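Home News Films Press Contact

FOR RELEASE 21 October 2024

Bruluter picks up Hường Khúc's romantic comedy "Lò" for a December release

Hi, it's Hường, and I'm writing this one myself because our publicist is on a plane and I can't sit on the news any longer. My first feature, "Lò", has a distributor! Bruluter is putting it into 29 theaters this December, and I've been grinning at strangers all morning.

If you haven't heard of the film (very likely), it's a love story set in a family bakery where the oven keeps quitting. The title is the Vietnamese word for oven. Two cousins-by-marriage who can't stand each other have to run the place through one wedding season, and yes, you can guess where it goes – I'd like to think you won't guess how it gets there. It runs a little long for a comedy and I fought for every minute of it.

We shot on a tiny budget with a cast of mostly stage actors, and almost 70 people from the neighborhood turned up to play wedding guests. They brought their own outfits, and one lady brought her own karaoke machine, so that's in the movie now.
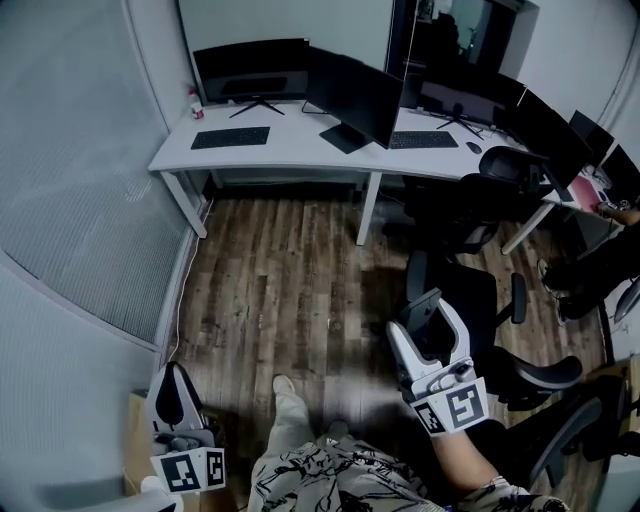 Where it's playing and who helped

Post-production was done with Vedska, who cut the picture and mixed the sound, and who put up with me changing the ending 2 times. The songs come from Ploltel, a band I used to see in college, and they wrote the closing number after watching a rough cut with no music in it at all. The soundtrack will be out the same month as the film.

Bruluter will post the full theater list on its site soon. I'll be at a few of the early shows to answer questions, and I'm happy to talk to student papers, podcasts, food blogs, anybody really. Critics who want a screener can write to the Bruluter press desk and mention "Lò" in the subject line. Please tell us your deadline too, so we can get it to you in time.

– Hường Khúc, writer and director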